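Losis bench notebook
Search notes… Go
2 min read

January 31, 2018. Wrist tracking for the Tsuji arm again. It was drifting all last week, and I finally sat down and redid the cube calibration from scratch, which I should have done back in October (I know, I know). I took 96 poses and threw out 5 with bad corners. 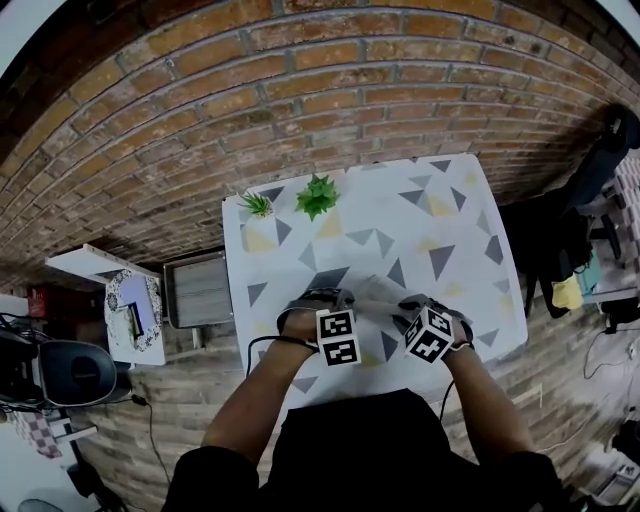
Kvido Baláž
Teleoperation cell upkeep, Stikura

Both cubes sit on the wrist straps now, and I start every session with hands resting near the middle of the table so the tracker gets a calm first fix. Please do the same, it really helps! Keep the two black cables running back along your forearms too. The right one tugged on me twice today and the arm followed it, bless it. Still to do: new strap for the left, and recheck the offsets after 2,000 cycles.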